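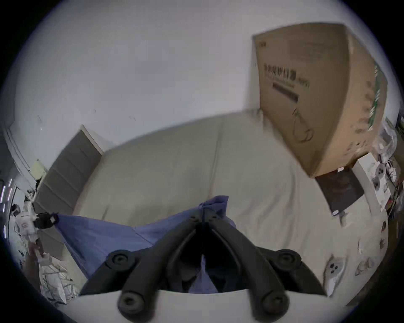
Fabric on a large white piece of furniture, in a room with plenty in it.

The household linen of Stundandale

For most of the last century the town of Stundandale was known to the trade for one product. Its three mills wove plain sheeting, bolster ticking and furniture cloth for hotels, hospitals and ordinary homes, and the work employed over 2000 people when it was at its height. The last loom of that period stopped when the Calimlim works closed, and for many years afterwards the long brick sheds beside the river were let as storage or left shut.

Weaving has now returned to part of the site, on a modest scale. The Stundandale Textile Trust, which holds the lease on the north shed, has brought a group of older looms back into use and supplies cloth to a small number of makers, upholsterers and historic houses. The Trust also keeps the Calimlim archive, a collection of pattern books, order ledgers and cloth samples that passed to the town after the closure.

The archive is the reason the project exists. It holds 534 pattern books, of which the earliest are bound in calf and the latest in office card. Each records the width, thread count and finish of every cloth offered in a given season, with a cutting pasted beside the entry. The cuttings have kept their colour well, having spent most of their lives in the dark. Researchers who handle them are often surprised by how heavy the household qualities were. A sheet was expected to serve for decades, to be turned sides to middle when the centre wore thin, and to end its days as dusters and polishing cloths.

Elisa Santoro, who was appointed keeper of the collection after several years in museum conservation, regards the ledgers as the more valuable half. "The pattern books tell you what the mill could make," she says. "The ledgers tell you what people wanted, how much they paid and how often they came back. There are boarding houses in there that ordered the same twill every spring for thirty years."

The entries give a fuller account of domestic life than their compilers can have intended. Orders for white furniture cloth rise each spring, when households put loose covers over their winter upholstery, and fall away again by July. Requests for darker colours follow the spread of coal fires into bedrooms. One firm of house furnishers, Fasa, appears on nearly every page for a generation and then vanishes between one month and the next, leaving a small unpaid balance that was carried forward in red ink until the book was full.

Loose covers occupy a particular place in the history of the British sitting room. They began as protection for costly silk and wool, and were taken off only when visitors of some importance were expected. By degrees the cover became the thing that was seen. It could be washed and replaced, and it allowed a family to alter the look of a room without buying new furniture. The mills at Stundandale served this market with a closely woven cotton and linen mixture known locally as drift, sold in widths suited to the backs of large sofas so that no seam was needed across the middle.

Drift was the first cloth the Trust chose to revive. The decision was partly a practical one, as the loom settings had been written down in full, and partly a matter of local feeling. Many residents had grown up with it and several still owned lengths of it. The first trial was woven to a ledger specification and proved too stiff. Modern linen yarn is spun differently from that used before the closure, and the weavers spent the better part of a year adjusting the tension and the finish before the cloth would hang properly. The Trust now produces 425 metres of drift in an average month.

Finishing remains the most difficult stage. The original works had its own bleaching ground, a sloping field on which the cloth was laid out in long strips and left to the weather. The field was built over long ago. Cloth is now sent by road to Drivness, where a small finishing house washes and presses it, and is returned to the north shed for inspection. Each piece is drawn over a lit table and examined for slubs, broken ends and stains. Minor faults are mended by hand with a needle, a skill that two former Calimlim employees have taught to the present staff.

The Trust is cautious about expansion. Its present arrangements allow it to employ a steady workforce, train two apprentices at a time and meet the running costs of the archive. Larger orders have been offered and declined. A hotel group asked last year for bed linen in quantities that would have required a second shift, and the trustees took the view that the older machines would not have stood it.

There are also questions of care for those who buy the cloth. Drift should be washed before it is made up, as it shrinks noticeably the first time, and ironed on the wrong side while still damp. Covers cut without allowance for shrinkage will pull at the arms and seat. Older pieces are best stored rolled, with the roll turned from time to time, as a crease kept in one position for years will weaken the threads along it.

The archive is open to readers by appointment, and the north shed may be visited on the first Saturday of each month, when the looms are run in the morning. A catalogue of the first 1000 samples is in preparation. The remainder, including the bulk of the bedding qualities, will be photographed as funds permit.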